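Print this page | E-mail this page

Home | Browse Topics | Ask | Unanswered | Members | Help

Search questions All topics Go

Topic: Household waste and recycling > Sorting

Clearing a mixed table: what goes in which bin, and do labels have to come off cardboard?

Asked by ekokkinos

I am trying to write down a fixed procedure for clearing a shared table at the end of the day. The table is long, white, marble-look top, and gets used for both work and eating. By 6 p.m. there is a mixture of food packaging, paper and electronics on it, and whoever clears it makes different decisions from the person before.

The building takes three streams: general waste, mixed paper and cardboard, and rigid plastics. The hauler is Prerkov. Their sheet says "clean and dry" for both recycling streams and does not define either word. It also says nothing about shipping labels. The last cardboard collection was left at the curb with a contamination tag on it, no detail given, and I would like to find out which item caused it before the December pickup.

Typical contents at clearing time: paper cup, snack wrappers, used tissue, balled-up printer paper, clear plastic food tray with residue, cardboard from deliveries, cigarette butts. Mixed in with these are things that stay, such as the laptop, mouse and charging pad, remote, tape, spray bottle, water bottle and game controller.

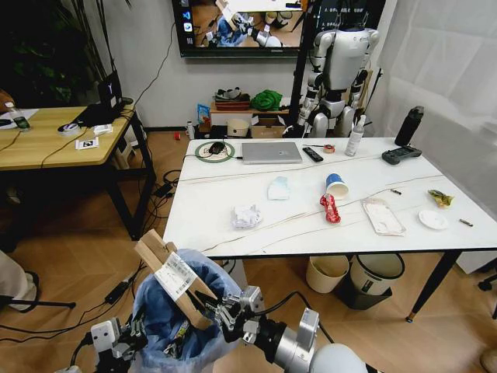
Folded cardboard with the shipping label still on, held over the blue-lined bin. Rest of the table not yet sorted.

My questions:

Does the label have to be peeled off before the cardboard goes in the paper stream? The adhesive is strong and takes the top layer of the board with it.

Is the cup paper or general waste?

How clean does the food tray have to be?

Is there a recommended order for clearing, or does it make no difference? At present people start at whichever end they are standing.

I have looked at the pinned sorting guide here. It covers kitchens but assumes a sink within reach. The nearest sink to this table is down a hallway.

Evangelia Kokkinos

3 answers Sort by: votes

Answer from mill_side

I worked at a paper mill on the stock preparation side, so I can answer the label question with some confidence and the others with less.

Leave the label on. Cardboard is broken up in a pulper with water and agitation. The fiber separates, and the label face, which is usually paper, separates with it. Most of the adhesive comes out in screening as small sticky particles. Mills call these stickies and they are a nuisance, but the system is designed on the assumption that boxes arrive with labels and tape on them. A single label on a folded box is well within what it will handle. Peeling it by hand saves very little and, as you have noticed, wastes board.

Exceptions, where I would cut the piece out or peel it:

Plastic document pouches, the clear kind with a packing slip inside. These are film and should go in general waste.

Foam or bubble lining glued to the inside of the board.

Long runs of plastic tape. Pull off what comes easily. Leave the rest. Paper tape can stay.

If the label shows a name or address that you don't want going out to the curb, black it out with a marker or tear off that section. That is a privacy matter and has no bearing on the recycling.

What does matter for cardboard is grease and food. Oil coats the fiber and stays with it through pulping. A dry box with a label is good material. A box with a greasy patch should have the patch torn off and binned and the remainder recycled. If your cardboard and your food waste go into the same lined bin, even for an hour, the cardboard is no longer clean by the time anybody moves it. I would look there first for the cause of your tag.

One other point. Do not put cardboard into the paper stream inside a plastic bag. Many sorting lines pull bagged material and send it straight to disposal unopened, because no one can see what is in it. If the bin has a plastic liner, tip the contents out loose at collection and keep the liner.

Cup: general waste, unless your hauler lists paper cups by name. Nearly all of them have a thin plastic lining bonded to the inside. Some mills can process it and most do not want to.

Balled-up printer paper is acceptable. Flatten it if you have the patience. Very small scraps fall through the screens at the sorting plant, so don't shred it.

Tissue: general waste, used or unused. The fiber is already too short to be worth recovering.

Comment from ekokkinos: Thank you. The cardboard does share a bin with other things until the evening. I will separate it and see whether the tag comes back.

Comment from mill_side: Fold it flat and stand it against a wall. It doesn't need a bin at all.

Answer from Kaczmarczyk

just throw it all in general. I did the sorting thing for a year and then watched the truck take both bins in one go.

Comment from benchwork: Some trucks have a split body. One truck at the curb does not tell you the streams were combined.

Comment from Kaczmarczyk: maybe. didn't look split to me

Answer from benchwork

The materials have been covered, so I will take the order of clearing and the tray. I set up the close-down routine for a workshop with 3 long benches that were used the same way as your table. The order does make a difference, mainly because wet items spoil dry ones.

Step 1. Move the things that stay. Electronics go to the far edge, or off the table if there is a shelf. Coil or lift any loose cables first. A cable lying across the surface catches on cups and trays, and anything you drag with it will tip. If the cables have to stay plugged in, run them along the back edge and hold them with clips.

Step 2. Dry paper and cardboard. Take these while your hands are clean and before anything with liquid in it has been picked up. Cardboard gets flattened and stacked. Loose paper goes in the paper bin.

Step 3. Cigarette butts. Handle these separately. Do not drop them into a bin of paper or tissue unless you are certain they are out. Keep a metal tin with a lid and a little sand or water in it, put the butts there, and empty it into general waste the next day. Filters are plastic fiber and do not belong in any recycling or compost stream. Do not use a cup as an ashtray on a table where cups get knocked over.

Step 4. Cups. Check each one for liquid before lifting. Keep a single lidded container for pouring off leftovers, which removes the need for a walk to the sink per cup. Empty cups stack inside one another and take up much less of the bag.

Step 5. Wrappers and tissues. All general waste. Snack wrappers are normally film, often with a metallic layer, and a rigid plastics stream will reject them whatever color they are. The scrunch test works well enough for sorting: crush it in your fist, and if it springs back open it is film.

Step 6. Trays. See below.

Step 7. Plates and anything else reusable go to the kitchen in one trip, with the liquid container.

Step 8. Wipe down. Spray onto the cloth and keep the spray away from the surface if there are electronics on it. Work from the back edge toward the front. If your top is real marble, avoid anything acidic, vinegar included. A laminate with a marble print will tolerate most things but check the seams.

On the tray. "Clean" for rigid plastics generally means no food you could scrape off. A stain or a slight film of oil is acceptable at most plants. Scrape it with a paper napkin, wipe once, and if it is still carrying residue put it in general waste. Without a sink nearby I would not spend longer than that. One dirty tray can soil a bag of clean ones, so a doubtful tray is better binned. Also look for the resin number on the base. Clear food trays are commonly 1 or 5, and haulers differ on which they accept.

On bins. Three streams need three bins that look different from each other, and they need to be where people are standing. Bins pushed under a table get used for whatever is nearest. We changed to a different liner color for each stream and that did more than the signs had. We bought ours from Troreo, item 427, but any supplier will have colored liners. Pick the color by stream and do not change it when a roll runs out. Substituting "just for this week" undid a month of habit in our case.

We also logged rejects for a while. Of 273 bags sent out in the first period, most of the ones returned had food or liquid in with paper. Labels on cardboard were never given as the reason.

Comment from ekokkinos: This is the format I was after. Is there a reason the butts come before the cups? I would have left them until last.

Comment from benchwork: They are small and get swept up with whatever is next to them. If you do the wrappers first, the butts end up in the wrapper bag without anyone deciding to put them there.

Comment from iteck_user: On step 1, a tray or shallow box for the small electronics works better than moving them individually. One lift. We have an Iteck one with a rubber base.

Comment from mill_side: Agree on the order. I would fix the bins first and the sequence second.

Accepted: answer from benchwork
Viewed 3,278 times

Related questions
Are padded mailers paper or plastic?
Liner keeps slipping inside round wastebasket
Removing label adhesive from a laminate tabletop
Do receipts go in mixed paper?

Print this page | E-mail this page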